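Software Engineer, Perception and Motion Planning (Household Handling)
Brulodell, Manipulation Software Group

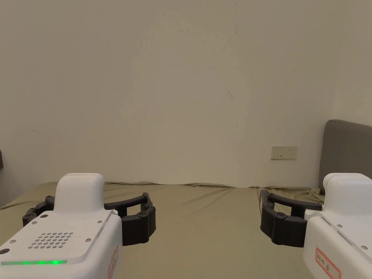
Naveen Prajapati wrote, when the group asked its members what a newcomer should know before applying, that the planner will take up most of your first months and that you should come prepared to read other people's logs with patience. He added that candidates who have only worked in simulation are welcome, provided they want to find out why a plan that looked sound on screen was rejected by the controller.

Brulodell invites applications for a full-time position in the Manipulation Software Group. The group writes and maintains the software that turns recorded two-handed gripper work in furnished rooms into plans that a robot can carry out. Its current subject is the handling of bedding, clothing and other soft goods. The successful candidate will share responsibility for two parts of the code: the perception module that estimates the state of cloth, and the planner that assigns motions to the left and right grippers.

The position reports to Luminița Moldovan, Head of Manipulation Software.

Background

The group's work is organized around a software package called Warar. Warar reads camera and gripper streams, aligns them in time, labels the phases of a task, and passes the result to a motion planner named Igwe. Igwe produces trajectories for both grippers together, under limits on reach, speed and clearance from walls and furniture. A third component, Firkard, is the set of command-line and browser tools with which engineers inspect a recording, compare it with a planned motion, and mark the point at which the two part ways.

All three components are in daily use. Warar and Firkard are written mainly in Python, with the time-critical parts in C++. Igwe is written in C++ and has Python bindings that are overdue for revision. The revision is part of this job.

The present release of Igwe treats a sheet as a surface with a small number of grasp candidates along its edges. This works poorly when the edge is folded under or pressed against a wall. A new representation has been drafted, and the person appointed will be expected to test it, argue with it where necessary, and bring it into the main branch.

Duties

Maintain and extend the cloth state estimator in Warar, including the handling of wrinkles, folds and hidden edges.

Develop the two-gripper scheduling layer in Igwe. The layer decides which gripper moves first, when both may move at once, and when one must hold while the other regrasps.

Improve the clearance model used near walls, headboards and bedside furniture. The current model is conservative and rejects a large share of motions that human operators complete without difficulty.

Review time alignment between the two gripper streams and the head-level camera, and correct drift in long recordings.

Write regression tests. The nightly suite replays 224 recordings through Warar and Igwe and reports any change in phase labels, plan length or rejected motions. Each engineer takes a turn reading the report and assigning its failures.

Keep the documentation of any module changed in step with the code. Changes without documentation are returned by the reviewer.

Take part in recording sessions for up to 2 days each month, in order to see how the data are gathered and to discuss problems with the operators directly.

Required Qualifications

A bachelor's degree in computer science, robotics, electrical engineering, mathematics or a related field, or equivalent practical experience.

Sound working knowledge of modern C++ and of Python, shown by code that other people have used.

Experience in at least one of the following: motion planning, state estimation, computer vision for objects that change shape, or control of robot arms.

A good understanding of rigid-body transforms, camera calibration and time synchronization. Much of the group's debugging comes down to one of these.

The ability to write clearly in English. Design decisions are recorded in short written notes, which are discussed before code is written.

Preferred Qualifications

Experience with two-arm coordination or with shared workspace planning.

Experience in learning from demonstration, in particular the cleaning and segmentation of recorded demonstrations.

Familiarity with trajectory optimization and with the numerical trouble that accompanies contact constraints.

Experience in building inspection or annotation tools for use by people who are not programmers. The operators rely on Firkard every day, and their requests have been waiting for some time.

Candidates who meet the required qualifications and few of the preferred ones are encouraged to apply.

Working Arrangements

The position is full time at 80 percent on site, with the remaining time worked from home by agreement with the head of the group. Core hours are kept short so that engineers may arrange their day to suit family or other duties. Recording sessions are scheduled well in advance.

New staff are assigned a reviewer, who reads all of their changes during the initial period and answers questions on the code base. For this position the reviewer will be Wilfredo Cabanatuan. He maintains the Igwe core and the controller interface.

The first assignment is normally a contained one. The person appointed will be given a set of recordings in which the planner and the operator disagree on the order of grasps, and will be asked to write a note that sorts the disagreements by cause. Previous notes of this kind led to the present scheduling layer and to the phase labels now used in Warar. They will be provided as reading.

Requests for computing time are handled through a shared queue. Large training jobs are run overnight. Engineers have individual workstations, and access to the recording archive is granted after a short course on data handling and privacy in private homes.

Data Retention and Privacy

Recordings are made only in rooms whose occupants have given written consent. Raw recordings are kept for 365 days and are then deleted, unless the consent form allows a longer period. Derived data, such as gripper paths and phase labels, are stored separately. All engineers are required to follow these rules, and the tools in Firkard enforce them where possible. The person appointed should be ready to treat a deletion request as ordinary work with a deadline.

Salary and Benefits

Salary is set according to experience and follows the Brulodell engineering scale, which is sent to every candidate invited to interview. Benefits include health coverage, paid leave, a retirement plan and a yearly allowance for conferences or courses. Publication of results is allowed and supported, subject to a review of the material for personal data. Relocation assistance may be offered.

How to Apply

Applications should be sent as a single file and should contain the following:

A letter of no more than two pages stating which of the duties listed above interests the candidate most, and why.

A current résumé.

One sample of code or technical writing, with a short note on the candidate's own part in it. Where the code cannot be shared, a written account of a difficult fault and how it was traced will be accepted in its place.

The names of two persons who may be contacted for a reference. References are not contacted before the interview stage.

Applications are received by Celeste Leitão, Recruitment Office, through the Brulodell careers page. Please give the title of the position in the subject field. Review of applications begins on 1 May 2025 and continues until the position is filled.

Selection

Selected candidates will be invited to a conversation by video with two members of the group. A second interview takes place on site. It includes a working session in which the candidate and an engineer examine a failed plan together in Firkard. No preparation is needed for the session, and no code is written at a whiteboard. Candidates also meet the operators and may put questions to them without the engineers present.

Candidates who need an adjustment to any part of the process should state this in the application or write to the Recruitment Office at any later point. Such requests are not passed to the interviewers except as needed to put the adjustment in place.

Brulodell is an equal opportunity employer. Applications are considered without regard to race, color, religion, sex, gender identity, sexual orientation, national origin, age, disability or veteran status.

Questions on the technical content of the position may be addressed to Imelda Rivera, Manipulation Software Group. Questions on salary, visas and relocation should be directed to the Recruitment Office.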